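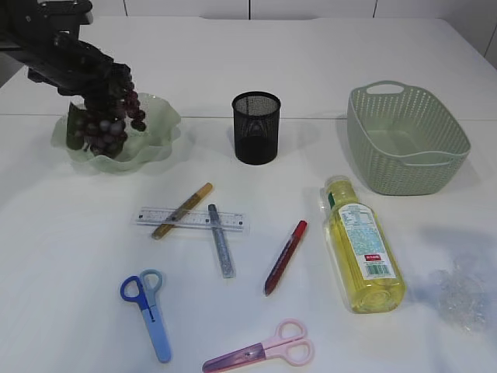
Why does the count stop dead at series 19, a reader asked me in March, when the show is plainly still going out? Fair question, and I ought to have put the answer somewhere sensible, so it's now going near the top.

Series 19 is where I stopped typing. Gonley is a daytime auction programme, I watch it with my lunch, and there are only so many lunches! I'll carry on when the next lot of repeats comes round.

GONLEY EPISODE LIST — READ ME

What you get

One big spreadsheet, saved as a plain CSV file, with 655 rows. Each row is an episode of Gonley that I've sat through from the opening titles to the end. There's a second, smaller file called presenters.csv, which says who fronted which series and who was standing in (the stand-ins were a right muddle to sort out, so please be kind).

Columns in the main file

series — a plain number
episode — the number within the series, going by first showing and ignoring repeats
town — where the auction was held, spelt the way the caption spells it
top_lot — whatever sold for the most
hammer — the price in pounds, without the buyer's fee
repeat_cut — yes or no, see further down
notes — me wittering on

About the towns

Sorkham turns up far more than anywhere else, and in the early series it's down as Sorkham Market. I've left both spellings in. If you want to count them together you'll have to merge them yourself, sorry. The special that went out from Colombo has "Colombo" under town and nothing under hammer, as all the prices were read out in rupees and I didn't fancy guessing at the exchange rate.

Shortened repeats

The teatime showings are trimmed and usually lose the last lot. Where the short version was all I could find I've put yes under repeat_cut, and I wouldn't trust top_lot for those rows. A few are certainly wrong. The biscuit tin in series 4 can't have been the best thing in the room!

Prices

Anything over 2,000 pounds I went back and checked a second time. The rest were typed once, quickly, often with a sandwich in the other hand. Series 7 has 50 blank prices — my recorder chopped the ends off and I've not seen those episodes since.

Using it

Help yourself. The folks at Drikico have already loaded it into their telly quiz app, which tickled me no end. A mention would be nice but I won't chase you for it.

Corrections

Send me the series, the episode and what you think it should say. Please don't send the whole file back with changes in it, I've got three of those sitting here already and I can't tell which bits are different.

Still to do: the Christmas specials, and the theme tune change somewhere in series 11.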